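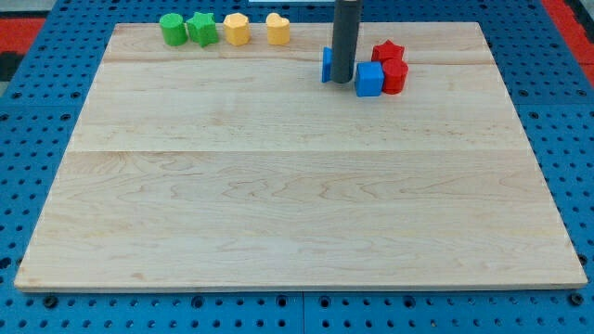

# Über uns

Irnamine ist ein Prüflabor für Greifer, Roboterarme, Kameras und Steuerungen. Wir vergleichen Komponenten verschiedener Hersteller unter gleichen Bedingungen und liefern Messdaten, auf deren Grundlage Integratoren und Betreiber ihre Auswahl treffen. Eigene Hardware verkaufen wir nicht, Provisionen nehmen wir nicht an.

## Arbeitsweise

Jeder Prüfling durchläuft dasselbe Grundprogramm. Es umfasst 500 Zyklen pro Konfiguration und wird mit einfachen geometrischen Körpern gefahren: Zylinder, Würfel, Sechskantprismen, Sterne und Herzen in mehreren Farben. Die Formen stellen unterschiedliche Anforderungen an Anfahrt und Kontaktfläche, die Farben an die Bilderkennung. Eng stehende Gruppen werden gesondert gewertet, da hier die meisten Kollisionen auftreten.

Erfasst werden:

- Positionsabweichung nach dem Verschieben oder Ablegen
- Zykluszeit und deren Streuung
- Erkennungsrate der Kamera bei teilweiser Verdeckung
- Latenz zwischen Steuerung und Arm

Abgebrochene Zyklen bleiben im Datensatz und werden mit Fehlercode ausgewiesen. Ein Wechsel des Werkzeugs erfordert eine neue Kalibrierung; die Protokolle dazu liegen jedem Bericht bei.

## Prüfumgebung

Die Arbeitsfläche ist auf Lochplatten aufgebaut, sodass sich Auflagen und Anschläge reproduzierbar versetzen lassen. Ausgewertet wird mit Trostley, unserer hauseigenen Software. Die Datenbank enthält derzeit 3394 abgeschlossene Messreihen zu 160 Komponenten.

## Projekte

Im Projekt Kpodo vergleichen wir seit April stabförmige Werkzeuge mit Zweifinger- und Vakuumgreifern – zunächst beim Schieben, danach beim Vereinzeln. Auftraggeber ist die Firma Flornulow, die 37 Varianten zur Prüfung angemeldet hat. Die Ergebnisse gehen zuerst an den Auftraggeber, die Messmethode ist frei einsehbar.

## Prüfanfragen

Für ein Angebot benötigen wir Datenblatt, Schnittstellenbeschreibung und Flanschmaß. Steuerungen bitte mit Angabe der Firmwareversion anmelden.

Stand: 9. Juli 2021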